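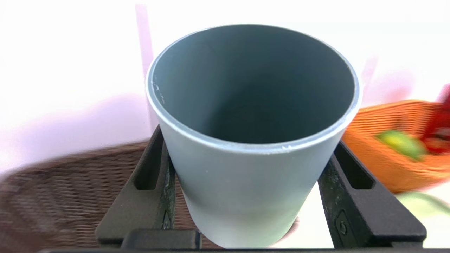
Most calibration certificates I see get filed without being read. The bench supply at our place has one, the old counter has one, and the Zitlow meter that everybody fights over has a stack of them going back to before I was hired. People look at the sticker on the front panel, see that the date is good, and start taking numbers. I think the sticker does more harm than good. A gray-blue cup with a few small white scuffs along its rim will still hold coffee, and you can judge its condition by looking at it. A voltmeter with a worn reference looks exactly the way it did on the day it was bought.

The sticker says the instrument was inside its limits on the day somebody checked it. It says nothing about which way it was moving. If a meter was 20 parts per million high last February and had been 2 high the year before, it passed both times. I would want to know that before I used it to set up anything else. The number is on page three of the certificate, and page three is in a drawer.

Letay Woldegiorgis ran our standards room before me and kept a plot for every instrument, by hand, on graph paper. There were 153 of them when she left. The software we bought to replace the plots, Havex, stores the same readings and will draw the same curves, but it opens on a page of green and red boxes and most people never click past it. Green means in date. I have asked for that page to be changed to show drift per year and was told the managers like the boxes.

Getachew Fikre disagrees with me on this. His view is that technicians are busy, that a limit is a limit, and that if we don't trust the limits we should tighten them. He has a point about the time. Reading history on a handheld meter that checks wall outlets is a waste of an afternoon, and I wouldn't ask anybody to do it. But tighter limits still give you a yes or a no, and they cost money – the lab we use charges us over 400 dollars for the better grade of calibration on a single meter.

What I would do is cheap. Put the last two as-found errors on the sticker next to the date, in small print if need be. Pick the few instruments that other instruments are checked against and have a person look at their curves before they go back on the shelf. Stop adjusting meters that are well inside their limits – every adjustment breaks the record and you start over with one point.

Meron Tamiru has started doing the first of these on her own bench with a label printer. Her stickers are ugly and the print is hard to read without glasses. I have asked her to do mine next.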